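Home | Set-up | Recording | Training | Fault list | Contact
Print this page | E-mail this page

Section 7: Recording your first examples

By now you've got both arms moving and Gesix is talking to your computer. Now comes the bit I like best – showing the arms what you want, over and over, so the learner has something to copy! I'm Kekeli Ackah, I look after the recording side of Gesix, and I've done more of this than is good for anyone (my folding set at Skarnwood ran to 1,372 examples).

1. Pick one job and write it down in a single sentence. Mine was "fold the sheet corner to corner". If your sentence has an "and then" in it, split it into two jobs.

2. Open Flandeck and make a new set. Give it a name you'll still understand in November.

3. Put both arms in the rest position and press Start. Wait for the second beep before you move, or you'll lose the beginning.

CAUTION: Keep your hands out of the workspace while the arms are live. If you need to straighten something, press Pause first.

4. Do the job at an even speed. I know it's tempting to rush once you get the hang of it, but the learner will pick up every jerk and wobble you give it.

5. Press Stop, then mark the example Keep or Bin. A fumble that you recovered from is a Keep – I was too fussy about those early on and had to go back and record more.

6. Shift the sheet a little and turn it to a new angle before the next go. Leave other odds and ends lying about in the workspace too, and move them every so often.

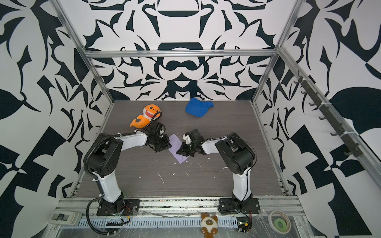

I change the sheet's colour every 178 examples as well, though any number will do as long as you stick with it.

NOTE: Flandeck saves after each Stop, but the copy to Akolgo only happens when you close the set. Close it before lunch!

7. Take a break after 5 sets. My grip on the controls gets sloppy well before I notice it myself, and it shows when I play the examples back.

Checking what you've recorded is in Section 8.

Page last changed 11 May 2018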